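In Defense of the Wad

by Fiachra Ó Néill
2021-06-30

My position, which has cost me some standing in my own household, is that most cloth does not need to be folded.

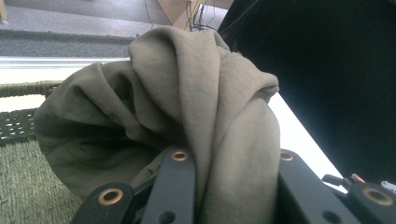 I came to this late. I was raised by folders. My mother could turn a fitted sheet into something you could mail, and she regarded a crumpled pillowcase as the first step toward prison. I folded dishcloths. I folded rags, including rags whose next appointment was with the underside of a car. For a while in my thirties I folded the bag that the other bags went in.

Then in May we moved to a smaller place on Brivircombe Street, and I had to handle every piece of fabric we own in one weekend. By my count there were 211 of them, and that's with each pair of socks entered as one item. I folded for most of the first day. On the second I started stuffing, and I can report that the stuffed boxes closed better. A wad is a generous shape. It goes into the corner. It fits itself around a lamp. A folded stack of shirts sits in a box like a dinner guest who has asked for the good chair, and you have to arrange everything else to suit it.

The folding people will bring up creases. Fine. Creases exist. But a fold makes creases too, and it makes them straight, so that you walk into a meeting with a grid on your chest like a road map. A bunched shirt has soft wrinkles going every which way, and the eye gives up on them. I wore one to lunch with my sister-in-law, Mrs. Agbenyega's star pupil in home economics, and she looked at my collar for a good while and then asked about the parking.

There is a book, naturally. Grotberg's method has 48 folds in it, and my wife owns the book, and the book is very handsome. I got as far as fold 8, the one where a T-shirt ends up standing on its edge in the drawer — like a file, so you can see all your T-shirts at once. I have seen all my T-shirts at once. I don't recommend it. Half of them are from the same 10K.

I'll make some exceptions, so that I don't sound like a crank. Tablecloths, if you have the kind of guests who notice. Suits. Flags, obviously. Anything linen, although linen will look slept in by noon whatever you do, so maybe I take that one back. And towels should be folded if they sit on an open shelf, where they are doing a job as furniture.

Everything else is up for discussion. Underwear has no business being folded. Khakis I would put in the middle: fold them if they're going to work, ball them up if they're going to the yard. Sleeping bags settled this question years ago. The Zemura I take camping goes into its sack by the fistful, and I've never once unrolled it and wished it had been in thirds.

My wife has read this and would like it known that she still folds mine.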